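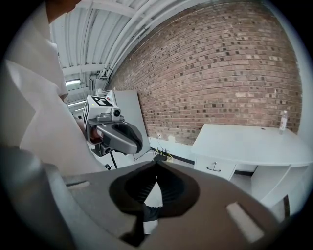
Rooms & Workspaces
2022-01-06

Monique Lacroix wants to talk about the ceiling first, which suits me fine, because I've been staring up at it since I walked in and I think she's caught me. It's corrugated metal, painted white, with the ribs all running side by side and the crossbeams showing, and it makes the whole place feel like the inside of a very clean shed.

"It is a shed!" she says. "Everybody gets so polite about it. It's a big metal shed and I love it."

The shed has a name, Wistwood, and it sits at the far end of Tustlow, past the tire place and the road that floods. Monique has had the lease for 7 years. There's 4000 square feet of it if you count the loading area (she does, the landlord doesn't, and they have an ongoing argument about it that I heard quite a lot of). She fits out the rooms, looks after them, and sorts out the heating when it sulks. I'd come to ask how you make a building like this into somewhere a person wants to spend a day, and we ended up spending most of an hour on paint and pipes, so apologies if that isn't your thing. It is very much mine.

When she first got the keys the ceiling was bare metal, streaked brown along the screws. Her first idea was to hide it.

"I had a quote for a drop ceiling. You know the kind, with the tiles. And Farah came in and looked at the drawing and said, so you want it to look like a dentist."

Farah is Farah Chin, who has painted just about every commercial building in Tustlow at one time or another, and who talked Monique into spraying the whole thing white and leaving it alone. I asked if it was a big job.

"It was a horrible job! You have to get into every groove. She was up there from two sides, because if you only spray from one side you walk to the other end of the room and it's all still brown. I'd never have thought of that. And the dust that came down first, oh my goodness."

The pipes were the next fight. They run along the top of the wall right where it meets the ceiling, several of them, pipes and conduits both, and they're white too. I told her I liked them and she looked really pleased.

"Benoît wanted to box them in." (Benoît Picard did the electrical work.) "No, sorry, that's unfair, he wanted them boxed in so that I would stop asking him to move them. I wanted them straight. He said they were straight and it was the wall that wasn't. We got a level out. He was right, and I bought him lunch."

So they stayed out in the open, and she had them painted with the rest. She says being able to get at them has paid off more than once. There was a drip last April, and it was found and fixed before anybody had finished their coffee.

I asked about the heat, since I grew up with a metal roof over my bedroom and I remember those summers. She laughed for a while.

"The first summer I put a thermometer up near the beams and it said 102. I took a picture and sent it to the landlord and he wrote back 'wow.' That was the entire message."

She got insulation out of him in the end, plus a better fan. Winter is easier, she says, as long as you don't mind a sweater. I kept my coat on, but I'm like that everywhere.

We got onto the panels after that. One of them was propped up against the wall, a tall one in light gray, and I'd assumed it was waiting to be put up somewhere. Nope! It lives like that. Monique has a few boards she moves about as she needs them, to break up a long wall or give a corner a bit of quiet.

"I spent years thinking I had to build walls. Then Perrine said, why don't you just lean something there and see if you like it. So I leaned something there, and I liked it."

Perrine Besson is her business partner and, from what I could gather, the one who says no to things. The boards cost them 300 dollars altogether, secondhand, from an office that was closing down. They've been shuffled so many times that the bottoms are a bit chewed, and Monique says she'll get to that.

The floor I should mention too, because it's very pale and I was scared of it. I asked straight out how on earth you keep a pale floor clean.

"You don't," she said. "You mop it, and then somebody comes in. But I'd take that over the dark one we had before. With a dark floor you drop a screw and you've lost it forever. On this you can see everything."

I asked what she'd change if the landlord suddenly turned generous. More daylight, she said right away, and a sink at this end of the building. Then she thought about it some more and said she'd have the crossbeams done again, there's a spot Farah missed and she's been looking at it ever since. She pointed. I looked for ages and couldn't find it.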